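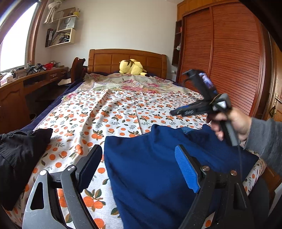 Unit 4. Preparing the Bed as a Folding Surface

A domestic bed is the most common folding surface in a home without a laundry room. It is large and set at a height that suits most standing adults, but it is soft, and softness is the main source of uneven folds. The surface is also rarely uniform. Where a rumpled floral cloth lies at the headboard end and a printed sheet covers the rest, the sheet is the working area and the cloth marks its upper limit. Long wrinkles in a sheet pass into any thin garment pressed flat on top of it. They should be pulled out toward the nearer side of the mattress before work begins. Soft toys and pillows may stay at the headboard, provided they do not enter the working area.

4.1 Terms

Working area: the part of the bed on which a garment is opened, smoothed and folded.

Holding area: the part on which unfolded garments wait. On a large bed it is normally one side edge.

Base layer: the uppermost sheet or cover in the working area.

Long side: the longest straight run of a garment, used as the reference for the first fold.

4.2 Base layer

A patterned base layer has one practical advantage. A repeating print gives a visual reference for straightness, and a dark garment stands out clearly against a light ground. The disadvantage is that small light items, such as socks and handkerchiefs, are easily overlooked on a busy print. In the Stillano exercise (see the October handout) students sorted the small items first for this reason.

Heavy quilts should be turned back or removed. The Zalholm method allows a quilt to remain if a flat sheet is drawn tightly over it, but the result is poor for shirts with buttoned fronts.

4.3 Separation of garments

Garments of similar dark color should not touch. Black and navy items are difficult to tell apart under a ceiling lamp, and a sleeve of one is readily folded into the body of another. Leave a strip of bare sheet between them.

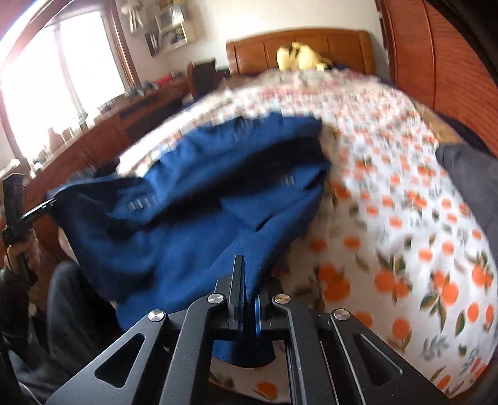 4.4 Opening the garment

Take the garment by its upper edge at two points and raise it until the lower part hangs free of itself. Lower the bottom edge first, then the top. A garment laid down top edge first traps air and forms a diagonal fold through the middle, which then has to be worked out by hand.

Gathered or elasticated edges do not lie flat and should not be forced. Smooth the cloth from the gathered edge outward and accept the remaining ripples. The first fold is taken from the long side.

Jersey is smoothed with the flat of the hand. Woven cotton is drawn by the edges. Do not draw jersey by the edges, as it recovers unevenly and the folded widths will differ.

4.5 Folded size

The Urquhart shelf used in the practical room is 600 mm deep and 1,000 mm wide. Fold to a third of the garment's width, then in half along its length. Turn each alternate item through 90 degrees if the stack leans.

4.6 Practical task

Clear and smooth a working area. Open and fold one gathered garment and one woven garment. Record the order of folds for each on the Pundivmont sheet, with a sketch of the long side. Completed sheets are due Mon 4 June.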